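Unit 6: Handling and First Inspection of Bare Control Boards

Course handout, Electronic Assembly and Repair II
Section prepared by Leonie Dreßler, revised October

6.1 Scope

This unit covers the receiving inspection of small populated circuit boards before they are fitted into an enclosure. It assumes Unit 4 (static control) and Unit 5 (reading a placement drawing). Soldering faults are treated in Unit 7 and are mentioned only where they affect handling.

The boards used in the lab come from two sources. The Kelwood boards are complete and known to work. The Ziltus boards are pulled from scrapped equipment and may have any fault. Do not mix the trays. Each board carries a bag number, and the bag number goes on the inspection sheet before the bag is opened.

6.2 Terms

Outline. The shape of the bare board, including cutouts, notches and tabs. Few boards outside of test equipment are plain rectangles. The outline is set by the enclosure: curved edges follow a housing wall, notches clear a screw post or a rib, tabs carry a connector to the place where its cable arrives.

Silkscreen. Printed text and lines on top of the solder mask. Usually white on red, green, blue or black mask. It carries reference designators, polarity marks, pin 1 marks and, on many boards, boxes reserved for labels.

Solder mask. The colored coating over the copper. Mask color tells nothing about function or quality. Some makers use color to separate revisions, but this is a house rule and has to be confirmed in the documents.

Housing. The plastic body of a connector. In board-to-wire connectors the part soldered to the board is properly called the header, and the part on the cable is the housing, but in shop use both words are applied to both parts. On the inspection sheet write "board side" or "cable side" and avoid the question.

Contact pad. An exposed metal area left free of mask. It may be a test point, a ground contact, a spring contact or a fiducial. Size and shape are hints only. The drawing decides.

6.3 Handling rules

Hold a board by its edges. Fingers, tweezers and clamps stay off components, connectors and exposed pads. On a board with an irregular outline, choose two edge areas that are free of parts on both faces and grip there.

Do not lift a board by a connector. The header is held by its solder joints, and a side load on a tall header can crack the joints or lift the pads. A cracked joint of this type often passes a continuity check and fails later under vibration.

Do not grip across a notch or at the root of a tab. Inside corners concentrate stress. Ceramic capacitors placed near such corners may crack without any mark visible to the eye.

Work over a plain, light surface. Dropped hardware is easier to find on it, and the board outline can be checked against it without moving the lamp. Keep the lamp low and to one side for the solder check and overhead for reading silkscreen.

6.4 Reading a board from one face

The first pass is made without magnification and without the drawing. Its purpose is to get the general arrangement: where the cables go, where the logic is, and which areas were left open for labels or mounting. Work in this order: outline, connectors, integrated circuits, exposed pads, printed text. Then open the drawing and compare.

Take a red board with a curved edge and a rounded notch that leaves a tab at one end. Cream-white connector housings stand up from its face. Two stand side by side, three are stacked in a column toward the center, and another stands on the tab. A low gray-and-black connector lies between the pair and the column. A small black chip with fine pins has resistors and capacitors packed close around it, and there is a round gold-colored pad near a silkscreened box with the words QC STICKER. The box is empty. On the sheet this is entered as "label area present, no label," and the entry is made before anything else is tested. 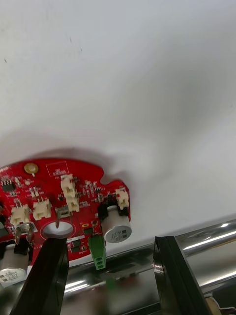
6.5 The label area

A printed label box shows where the maker intended a sticker. It does not show that the board was inspected, and an empty box does not show that the board was rejected. There are at least four ordinary cases: the sticker was never applied, it fell off, it was removed in repair, or the inspection record is kept elsewhere. Record the condition and do not interpret it.

If a sticker is present, copy all of it, including handwritten marks. Check for a second sticker underneath. Do not peel.

Stickers placed outside the box are recorded with their location. A sticker lying over a via field or a test point is noted as a defect of class C.

6.6 Connectors

Connector inspection takes the most time and finds the most faults. For each board-side connector record the following.

Designator, from the silkscreen. If it is hidden by the housing, take it from the drawing and add "hidden."

Number of positions. Count the contacts, not the marks on the plastic. Housings are sometimes supplied with positions left unfilled.

Direction of entry. Vertical or side entry. Where several connectors stand in a column, check that a cable plug can be inserted and removed with the neighboring plugs in place.

Condition of the plastic. Cracks, melted edges, missing latch walls. Yellowing alone is not a defect, but note it if one connector differs clearly from the others of the same type.

Condition of the contacts. Bent, recessed, discolored. Use the 10x loupe. Do not probe the inside of a housing with a meter tip; use the mating plug from the Minami adapter set.

Connectors of the same family and size are the main cause of wiring errors in assembly. Two identical connectors placed next to each other can be exchanged without any mechanical resistance. Where the board has such a pair, mark the cables before disconnecting them, one mark on the cable and the matching mark on the sheet.

6.7 Exposed pads

Inspect for scratches, flux residue and fingerprints. Gold-colored finish is normally a thin gold layer over nickel. Do not use an abrasive or a glass fiber pen on it. Clean with isopropyl alcohol and a lint-free swab, one direction, and let it dry before taking any reading.

6.8 Lab exercise

Groups of two. Each group receives one Kelwood board and one Ziltus board. Time allowed is 79 minutes, including cleanup. The worked sheet for reference is number 3619 in the Katska binder at the front bench.

1. Put on the wrist strap and log the strap test.

2. Write the bag number on the sheet. Open the bag over the mat.

3. Sketch the outline freehand. Mark notches, tabs and mounting holes. Dimensions are not needed.

4. Add the connectors to the sketch, with direction of entry.

5. Mark the integrated circuits and pin 1 of each. Where pin 1 cannot be found, write "not found."

6. Mark exposed pads and label areas. Record stickers as described in 6.5.

7. Exchange boards and sketches with your partner. The partner checks the sketch against the board and signs.

8. Open the drawing. List every difference between the sketch and the drawing in the right-hand column.

Sketches are graded on completeness and position. Line quality is not graded. Corrections are made by a single strike-through with initials.

6.9 Reading for the next unit

Holger Åberg's notes on joint inspection, sections 1 to 3. Bring the completed sheet from 6.8; the same boards are used again for Unit 7, and the bag numbers must match.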